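February, 6:40 a.m.

Sourdough log, seventh week. Starter fed at 10 last night, 1:2:2, whole rye and water from the filter jug. Kitchen was at 66 when I got up, which is low for this time of year and explains the slow rise. It had not doubled. I waited until it did before mixing.

Dough: 432 g bread flour from the Silura bag, 70 percent water, 2 percent salt. The Silura takes up less water than the Ernard did and goes slack if I push it past 72. Folded four times at half-hour spacing. Windowpane was acceptable after the third.
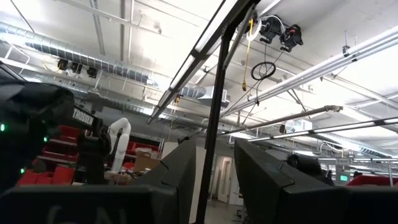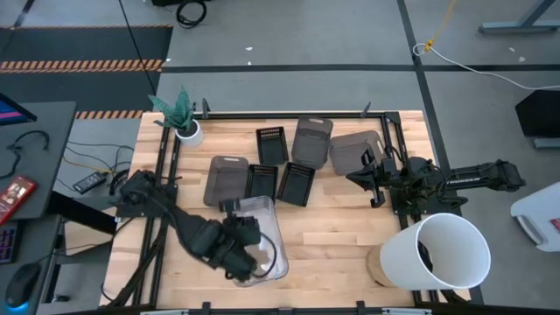

Bulk ran long and I shaped at 2 in the afternoon. Houda Mahrous says to judge by volume and ignore the clock, and I agree in principle, but I still write the times down. Seam held. Into the fridge in the oval basket, rice flour on the cloth.

Last week's loaf had a dense band along the base. Fouad thinks the stone was underheated. I think it was underproofed. To separate the two I will keep the same preheat tomorrow and change only the proof, 14 hours cold instead of 10.

Other items: scale drifts by a gram or so when the battery is low, replaced it. Order more rye. Return the Cakley tin to Fouad, the lid sticks. Bake at 7, lid off after 20 minutes, and check the crumb only when fully cool.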